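Skolside opens its household example library after a busy summer of bed-making, folding and tidying

Annan, October 4, 2026

Skolside, the household robotics company based in Annan, is pleased to announce that the first part of its home tasks library is complete and will be shared with its partner groups over the coming weeks. The library, which has grown up under the project name Pidgate, holds 554 recorded examples of ordinary bedroom jobs carried out with a humanoid robot, and it will be used to teach the company's learning system how to handle clothes, bedding and the other soft, shapeless things that fill most people's homes.

Work on Pidgate began in a single furnished bedroom at the company's Annan workshop and later spread to a second one, fitted out with different furniture so that the system would not grow too used to one bed and one set of covers. Between them the 2 rooms have been tidied, untidied and tidied again more times than anyone on the team would have thought possible at the start, and we are very grateful to the families and friends who lent us jumpers, blankets and pillowcases to keep things varied.

Each example follows a single job from beginning to end. A garment is picked up from the bed and put where it belongs, a blanket is straightened, or a pillow is moved back to its place. The robot's movements are recorded along with the view from its head, and a short written note says in plain words what the job was. Every recording is then watched through by a person before it goes into the library, and any that are muddled or incomplete are set aside and labelled as such, as there is a good deal to be learned from those too. 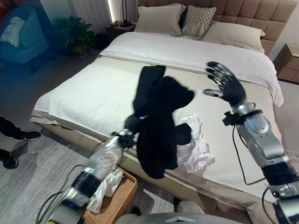 Clothing has taken up the largest share of the team's time. A cup keeps its shape wherever you take hold of it, but a jumper never lies the same way twice, and a sleeve that was easy to find on one attempt may be tucked out of sight on the next. For this reason the Pidgate team chose early on to collect many short examples with small differences between them, changing the garment, the spot where it was left and the other bits and pieces lying nearby. Seven kinds of clothing are included in this first part, from thin summer shirts to heavy winter knits, and dark and light colours are both well represented.

The rooms themselves were given just as much thought. We wanted them to feel like rooms somebody might really sleep in, with lamps and plants and a comfortable chair, and the furniture was shifted between sessions so that the robot met the bed from a different side. Lighting was changed too, from bright daylight to the softer glow of an evening, and our operators were asked to work at whatever pace felt natural to them.

"We started out thinking that folding would be the hard part, and it certainly has its moments, but simply getting hold of a piece of clothing in a sensible place has taught us far more," said a spokesperson for Skolside. "There is something rather lovely about watching a whole team of grown-ups discuss the best way to pick up a cardigan, and we have all gone home and looked at our own washing a little differently."

Twenty-nine operators took part over the course of the project. Most had never worked with a robot before, and each was given a short period of training and plenty of time to practise before any of their sessions were kept. Their different habits are part of what makes the library useful, and the written notes record which approach was taken so that partner groups can compare them.

The first to receive the library will be Losport, Skolside's long-standing software partner, whose engineers helped to plan the recording format and spent much of September checking that the files opened and played back as they should. Other partners will follow once Losport has finished its own review. Groups interested in using the library for teaching or research are warmly invited to get in touch, and should say a little about what they hope to do with it.

Work on the second part is already under way in Annan. It will cover changing a duvet cover and sorting laundry into baskets, and the team expects to be busy with it through the winter.

About Skolside

Skolside develops learning systems for robots that help with everyday work in the home. The company is based in Annan, where it keeps its workshop, offices and practice rooms under one roof.

Press enquiries, and requests to visit the practice rooms, should be sent to the Skolside press office in Annan.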